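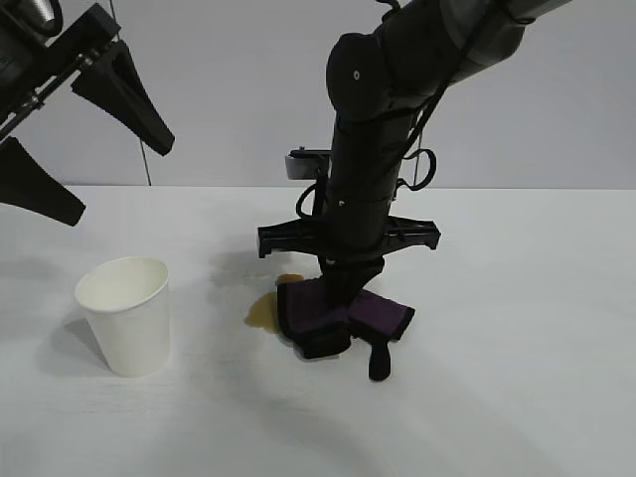
Skovine Table Linens & Cloths

The Valinholm Everyday Cloth

Hi, I'm Vy Lưu, and I look after the kitchen cloth end of the Skovine shop. I've been using the Valinholm in my own house since the first sample roll came back from the mill, so this page is longer than it needs to be. Skip to the sizes if you already know what you want!

It's a flat-woven cotton and linen cloth, somewhere between a dish towel and a big napkin. Thinner than terry, heavier than the flour sack towels my mother kept in a drawer by the stove. I wanted one cloth that could dry glasses, wipe up a spill, line a bread basket and still look decent if somebody dropped by, and for years I kept buying three different ones instead (I still have most of them, they're in the garage).

What it's made of

The blend is 55 percent cotton and 45 percent linen. We tried all linen first and I loved it, but it came out of the dryer like cardboard and it cost a fortune. We tried all cotton too and it stayed damp on the hook overnight. Aurelio Ventura at the mill suggested meeting in the middle, and he was right, which he has mentioned a few times.

The weight is 191 grams per square meter. If that means nothing to you, think of a good cotton bedsheet and then go up a bit. The hems are double-turned and stitched with cotton thread so they shrink along with the cloth. My early samples had polyester thread and the edges went wavy after the first hot wash. Very annoying, and I had already hemmed a whole stack of them.

There's a hanging loop on one long side, in the middle. I know a lot of towels put it in the corner. I like the middle because the cloth hangs in two even halves and dries faster, but if you prefer a corner loop, leave a note with your order and Duyên Hứa in our sewing room will move it for you at no charge. Allow a few more days for that.

Before you use it the first time

Please wash it! I put this in the package, I put it on the tag, and I still get emails. New linen has a finish on it from the loom and it pushes water around more than it soaks it up. One warm wash helps, three is better, and by the fifth or sixth it's a different cloth. Mine from the first batch are so soft now that my sister keeps trying to leave with them.

Wash dark colors separately the first couple of times. The plum and the indigo both let go of some dye at the start.

No fabric softener, please. It coats the fibers and you're back to pushing water around. If your cloths have gone slick from softener already, run them through hot with half a cup of white vinegar and no soap, then again as normal.

Spills and stains

With any spill, fold the cloth into a thick pad, lay it down and press. Don't rub right away. Pressing lets the layers pull the liquid up, and rubbing mostly gives you a bigger wet patch. Lift, turn to a dry side, press again. For a whole cup of something I'd go straight for the large size, or two mediums if that's what's on the hook.

Coffee and tea come out if you rinse in cold water the same day. Tomato sauce wants dish soap worked in with your fingers and a little time in the sun. Turmeric - well, turmeric is turmeric. I have one yellow-spotted cloth that I use for the stove and nothing else, and I've made my peace with it. Red wine I rinse cold, then soak with oxygen bleach for a few hours. Chlorine bleach will weaken the linen, so leave that one on the shelf.

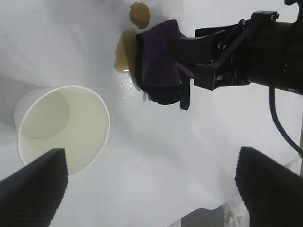

Sizes and prices

Small, 30 by 30 cm. Good for glasses, hands, lunch boxes. Sold in sets of four.

Medium, 45 by 65 cm. The one I'd buy if I were only buying one. Sold in sets of two.

Large, 60 by 82 cm. For big pots, rising dough, or covering a tray of food on the way to somebody's house. Sold singly.

All sizes are measured before washing. Expect roughly 5 percent shrinkage, mostly lengthwise, and most of it in the first wash. Prices are on the order form and include shipping for two sets or more.

Colors

Oat, plum, indigo, moss and plain white. Oat hides the most, white bleaches in the sun nicely, and moss is the one people order again. We had a brick red last year that I was very fond of and almost no one bought, so it's gone. If you happen to be one of the people who did buy it and need a match, write to me - I kept some of the yardage back.

The batch we're selling now was 600 cloths to begin with, and moss in medium is already getting low. The next weaving is planned for June.

A few things customers have told us

Hường Diệp uses the large one under her mixing bowl so it doesn't travel across the counter, and says to dampen it slightly first. I tried it and she's right, it really grips.

Thắng Tăng runs a small lunch place and wrote to say that after a year of commercial laundering his mediums had thinned along the fold line. Fair enough. He had been pressing them in the same fold every time, so if you iron yours, switch the fold now and then. We've also made the selvedge a touch firmer since he wrote, though that won't help the middle.

Somebody else asked if it can go in the microwave for steaming vegetables. I haven't tested that and can't tell you it's okay, so please use something made for the job.

Drying and storing

Line drying is kindest. If you use a dryer, take the cloths out while they're a little damp and pull them square with your hands, corner to corner. They won't need ironing after that unless you want them flat for napkins. Make sure they are fully dry before they go in a drawer, especially in a humid kitchen. Linen mildews if you put it away wet, and those little gray dots hardly ever come out.

Returns and repairs

Unwashed cloths can come back within 30 days. If a hem or a loop fails in the first year, send it to us and Duyên will mend it, washed and well used is fine. Put item number 2996 on the outside of the envelope so it lands on the right shelf, and tuck a note inside with your name and return address. She usually has them back in the mail within two weeks, a bit longer in the run-up to the holidays.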